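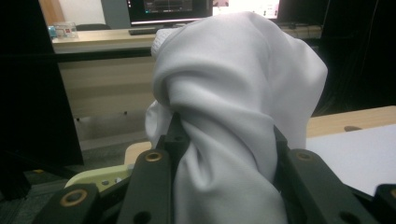 Prilteck hand-held gripper with a white cloth in its fingers. The brass-colored bushings sit in the dark link plates.

Prilteck Bushing and Link Service Kit

For the hand-held gripper, all versions with plastic linkages

A gripper is a handful of levers that would prefer to be left alone. Yours spends its days squeezing fabric, and the pivots take it personally. The service kit replaces the bushings, pins and link plates on both fingers, and returns the tool to the condition in which you stopped complaining about it.

When to service

Every 3,000 grips if you handle soft goods, every 2,000 if your cloth sheds. Lint is a patient enemy. It works into the gap between bushing and plate, packs down into a kind of felt, and presents itself to the customer as "a software problem." Mavis Obi on our support desk would like you to check the pivots before you write to her about the software.

Signs of a worn pivot:
Side play at the fingertip with the trigger fully closed
One finger arriving noticeably before the other
A squeak that stops when a visitor comes to listen

In the kit

Set of flanged bushings, left and right
Link plates, dark plastic, undrilled extras not supplied
Pivot pins with retaining clips (plus 2 spare clips, for the ones that leave the bench)
Bushing press tool
Lint pick

Fitting

Allow 17 minutes. Gus Achterberg, who wrote the procedure, does it faster and is insufferable on the subject.

Take the cloth out and open the fingers fully. Pull the clips and lay the link plates out in the order they came off. The left and right plates look alike and are not alike. Push the old bushings out from the flange side with the press tool. Clean the holes with the pick and a dry brush. No oil, no grease, no spray from the can with the worn-off label. Your towels will remember it.

Press the new bushings in square until the flange is flush. If one goes in crooked, take it out and start again; hammering is covered by no warranty we know of. Refit the pins and clips, then work the trigger slowly through its full travel. It should move without a catch.

Check the grip by bunching up a towel and lifting it. Try it again with one loose corner hanging beside the finger, where fabric likes to get into the linkage.

Ordering

Kits ship from Castov. The next batch leaves in December. For older tools with the Illum trigger, say so when ordering, as the pins are longer.

Page updated 2025-11-23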